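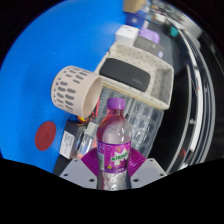
Bosman launches heel support insole for people who stand at work

May 2019

Bosman, the Barkinness maker of foot and ankle supports, has put its first full-length insole on general sale. The Brusov insole is meant for people with sore heels who spend most of the working day on their feet.

It has a firm cup under the heel and a softer layer beneath the arch. A strap around the midfoot – sewn in, with no buckle – holds it in place inside a loose shoe or boot.

The company gave the insole to 62 warehouse and kitchen staff in January and asked them to wear it for 20 working days. The strap was made wider after several of them said it rubbed.

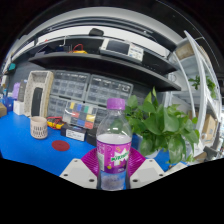

Stamatia Economou said she had worn hers on every shift and still put them in her walking boots at weekends, though the first few days had felt stiff.

A first run of about 2000 pairs has been made at the Vusesberg works. The insole comes in whole sizes only and can be trimmed at the toe. Anyone with diabetes or poor feeling in the feet should speak to a doctor before using it.

Press contact: Frans Lambrechts, Bosman, Barkinness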